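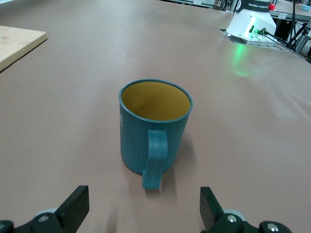 I have been getting rid of kitchen things since August, and mugs were the hardest part. We had far too many for a household of two. Some were from jobs, some from people who had run out of ideas for presents, and a couple had been in the cupboard when we moved in. My rule was that a mug could stay if I reached for it without thinking. The teal one with the yellow inside stayed. It has a thick handle that I can get a proper hold of, and the yellow makes even weak tea look better than it is. There is a bit of small white print on the side which I never read.

The rest went in a box to Lama Nassar, who is setting up a kitchen for her son in Clarham. She took all of them apart from one with a chip in it, and that now holds pencils upstairs.

After the mugs I did the drawer next to the cooker. I had put it off because it sticks, and because I knew what was in it: three tin openers, a melon baller, skewers, the instructions for a toaster we gave away in 2001. Maya Daher came round while I had it all out on the floor and went home with the melon baller. I didn't ask what for. 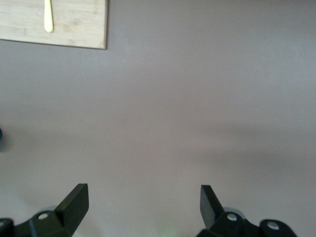 Chopping boards were easier. I had a stack of them leaning behind the bread bin, and they fell over whenever I moved the bread bin, so I was glad to see them go. I kept one plastic board for raw meat and one pale wooden board for everything else. The wooden one has square corners and a fine grain, and it's light enough to carry to the table with the bread on it. The utensil with the yellow handle has stayed too. It usually gets put down on the board while I'm cooking, so I no longer bother with a spoon rest — that went to the charity shop with the spare colander.

What I haven't sorted out is the cupboard under the sink. Wenjie Yao says to take everything out and only put back what you've used this year, but most of it is cleaning stuff and I'm not sure that works for silver polish. I'll have a go at it when the weather is worse.

If anyone nearby wants a fish kettle, it is 70 cm long, has a lid, and is free if you collect it.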